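Virkness ring sizes and listings: read me first

Hi! I'm Dörte Ostermann, I make rings and a few pendants under the name Virkness, and these are the files behind my shop. A couple of other jewelers asked for them, so I've tidied them up (a bit) and put them where anyone can get at them.

What's in the folder

listings.csv has 3459 rows, one for each piece I've sold or listed. Columns are piece name, metal, stone, ring size, band width in millimeters, price and finish. Pendants have a blank ring size, please don't fill those with zeros!

sizes.csv is the conversion chart I use at the bench, US to millimeters. notes.txt is me talking to myself, mostly on solder.

The two big collections are Damitz (plain bands, hammered or brushed) and Reuter (everything with a bezel). Hurnness was a short run of 32 signet rings and I still get letters asking for more, which is lovely, but my wrists say no.
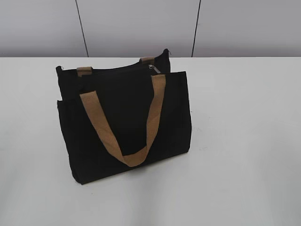 Prices are in dollars and they're what I asked at the time, before any discount. Pieces under 500 were mostly silver, and anything over 1000 is gold or has a stone I had to save up for. The finish column is where I got chatty, so you'll find "matte", "mat" and "satin-ish" all meaning the same thing. By matte I mean no shine at all, like the cloth of that black tote, and if a ring throws back any light I call it brushed. Khaki, like the tote's strap, is my word for the greenish tan sapphires, so search for that too.

Known problems

Half sizes got rounded in the older Damitz rows. I fixed the ones I could find in October and marked the rest with a question mark. Some stones are listed by color only.

Using it

Go ahead, for anything you like, just leave my name on it. Customer names were never in here. If you find a mistake, write to me through the shop and I'll fix it when I'm next at the computer.

Last changed 8/5/18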